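Gestska 탁상형 협동 로봇팔, 탕비실·소규모 급식용

Gestska는 조리대 한쪽에 세워 두고 쓰는 로봇팔입니다. 빵을 집고, 용기에 담고, 다시 빵을 집습니다. 커피 취향을 묻거나 주말 이야기를 꺼내는 기능은 없습니다. 문의가 꽤 들어와서 미리 적어 둡니다.

누구의 일이 줄어드나
Drestell 물류센터 구내식당은 아침마다 빵 바구니를 채우는 일로 하루를 시작합니다. 3월에 Gestska를 들인 뒤로 그 일은 팔이 맡고, 조리원들은 그 시간에 국을 끓입니다. 일이 없어진 것은 아니고 뜨거운 쪽으로 옮겨 간 셈입니다. 조리장 Citlali Orozco 씨의 평은 이렇습니다. "새벽에 말을 안 걸어서 좋아요. 대신 바구니를 5센티만 옮겨 놔도 허공을 집고 있어요."
바구니 위치는 바닥에 테이프로 표시해 두시길 권합니다. 테이프는 별매입니다.

담당자가 새로 배우는 것
집을 위치 지정, 그리퍼 청소, 정지 버튼 누르기. 교육은 반나절이면 끝나는데 그중 절반은 "팔 앞에 머그잔 두지 않기"에 씁니다. 도입 후 인력 배치를 어떻게 바꿀지는 저희 매뉴얼에 없습니다. 그 부분은 직원들과 먼저 이야기하시고 주문은 나중에 하셔도 됩니다. 영업팀은 이 문장을 빼자고 했습니다.

사양
모델명: Gestska 705
작업 반경: 70cm
전원: 100V 겸용
그리퍼: 2지형, 교체 가능
설치: 평평하고 흔들리지 않는 상판 (접이식 테이블 불가, 이미 해 보신 분이 계십니다)
설정 저장: 작업 5개까지

잘하는 것과 못하는 것
모양이 일정한 롤빵과 작은 페이스트리는 무난하게 집습니다. 복숭아는 익은 정도에 따라 결과가 다릅니다. 버터는 차가울 때만 맡기세요. 잼 뚜껑은 못 엽니다. 사람도 가끔 못 여니 이 항목은 감점하지 않으셔도 됩니다.

구매와 설치
국내 공급은 Vekance, 설치와 점검은 Van Acker에서 맡습니다. 설치 일정은 Adoración Montes 앞으로 문의해 주세요. 전화보다 메일 답이 빠릅니다. 소모품은 그리퍼 패드뿐이며 낱개로도 팝니다. 100개 묶음은 할인되지만 그만큼 쓰신 고객은 아직 없습니다.

가격표 갱신: 01/11/2024

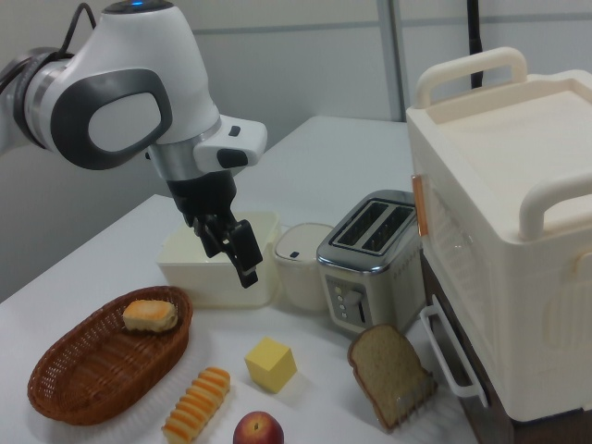 흰색 용기 위의 그리퍼와 빵 바구니, 토스터가 있는 작업대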